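Sirow repairs log for small housing charities: three months in

6th April
Print this page | E-mail this page
14 shares

Quick one, as promised to the people who kept asking. We moved our repairs log onto Sirow in the new year and I said I'd write it up once we'd had a proper winter's worth of boilers through it. We have. So.

Background for anyone new. We let 171 homes across Skukside and the villages, mostly two-bed, mostly old, all at below-market rents. Small office. Repairs used to live in a spreadsheet, a duty phone and a red book by the kettle, and the three did not agree with each other. Mould reports especially. A tenant would ring in October, it'd go in the red book, and in January someone would ring again quite rightly cross.

What you get. Web login for the office, phone app for the contractors, a plain form for tenants that works on any old phone. No tenant app to download, thank goodness, half of ours wouldn't. Tenant picks a room, picks a problem, adds a photo if they like, gets a text back with a job number. The text goes straight away. That text alone has cut the "did you get my message" calls right down and if I'm being fair to it I'd pay something just for that.

Price. £99 a month at our size, billed yearly, so have the money ready. There's a smaller plan but it only gives two office logins and no reports. Setup was extra and they didn't mention it until the second call. Annoyed me then, still does a bit.

Getting the old data in. Long. We had 1457 past jobs in the spreadsheet and the import tool wants every column named its way, dates its way, addresses split over separate boxes. Flat numbers came through stuck to street names. Fixed most of it by hand over a fortnight of evenings. If I did it again I'd bring in the open jobs and the gas and electric certificates and leave the rest in the spreadsheet. You will not look at a 2016 dripping tap.

The good bits, in no order:

Photos sit with the job. Contractor takes one before, one after, done. Useful when a job comes back.

Damp and mould gets its own route. Flags up for a visit, sets a date for a second look, and nags. Really nags. You can't close the job without filling in what was found, and you can't just put "condensation" and walk off, it wants readings and a note on the heating and the fan. We did grumble. But it's the one thing here I'd fight to keep.

Certificates. Gas, electrics, smoke alarms, all on one calendar, goes amber then red. Our last system for this was a wall planner.

Search is fast. Type half a postcode.

Less good:

The contractor app. Fine with signal. No signal, it pretends to save and then doesn't. Our plumber lost a whole afternoon's notes in the valley and has gone back to texting them in, so somebody in the office types them up, which is where we started. Sirow say a fix is due in July. Will beleive it when it lands.

Priorities are fixed. Emergency, urgent, routine, and that's your lot. We've always had a fourth for planned works, the kitchens and windows stuff, and there's nowhere for it to go. We put them in as routine with a made-up tag. Then the monthly report says we're miles late on routine jobs, when we aren't. Had to explain that one to our funder twice.

Reports generally. Pretty. Not a lot underneath. You can't change the columns. Export to a spreadsheet and do it yourself.

Languages. Tenant form is English only. They were pleasant about it on the phone and vague. For us that's a real gap, a fair few families use their kids to fill it in and a ten year old should not be reporting the mould in her own bedroom.

Voids. There's an empty homes section. We tried it on one house at Mill End and went back to paper. Wants a start date for works before it'll let you order the survey, wrong way round for how anyone does it.

Help desk. Good, mostly. Real people, answer within the hour on weekdays. Nothing at weekends, so don't plan a big change on a Friday afternoon like we did.

What else did we look at. Atura, which is lovely and plainly built for landlords ten times our size. The demo had a whole screen for lift maintenance. We have no lifts. Dearer too, and a three year contract. Also Negi, cheap and cheerful, really a diary with addresses in it. If you've got a dozen homes and one handyman I'd start with Negi and save yourself the setup fee. It has no damp route at all though, so you'd be keeping that seperately.
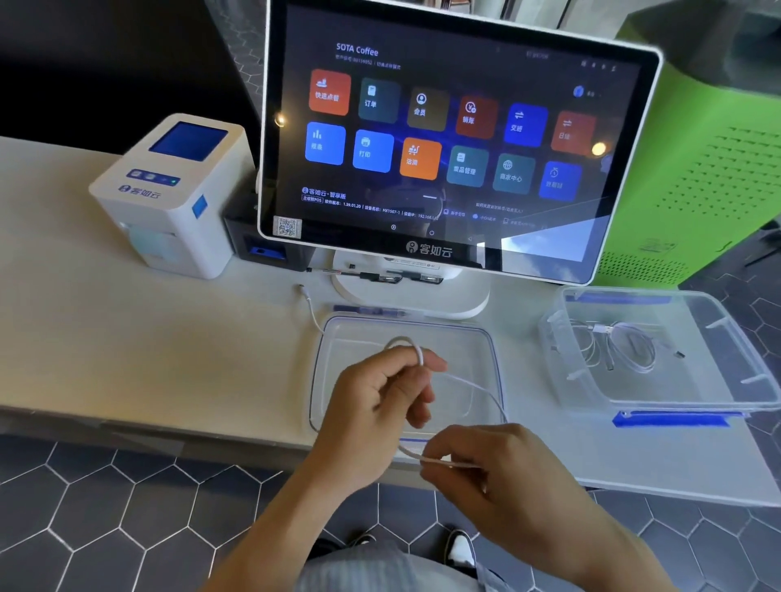
One reader has been in touch already to say they're on Sirow as well, with fewer homes than us, and that the planned works problem can be got round by setting up a pretend estate called Planned and moving the jobs there, so they drop out of the late figures. They also reckon the setup fee is open to argument if you ask before you sign, and that theirs was halved.

Wish I'd known on both counts. Tried the pretend estate trick this morning on the window jobs and the report does look saner. You lose the link to the actual address history, mind, so the windows won't show up when you look up the house. Might live with that. Might not.

Would I buy it again? Yes, for the tenant texts and the mould nagging. Would I renew without the offline fix? Not sure. Our year's up at Christmas so they've got some time. Four out of five for the office, two for anyone with a van.

Couple of practical things if you're going for it. Clean up your address list first, before you even ring them. Get the contractors to try the app on their own phones during the trial, out on a job, not stood in your car park. And ask for the yearly price in writing with the setup fee and the text messages in it, texts are charged seperate over a monthly limit and we went past it in the January freeze.

Will update when the July version is out.

3 comments | Print | E-mail this to a friend

Contact us | Copyright Skukside Homes | Back to top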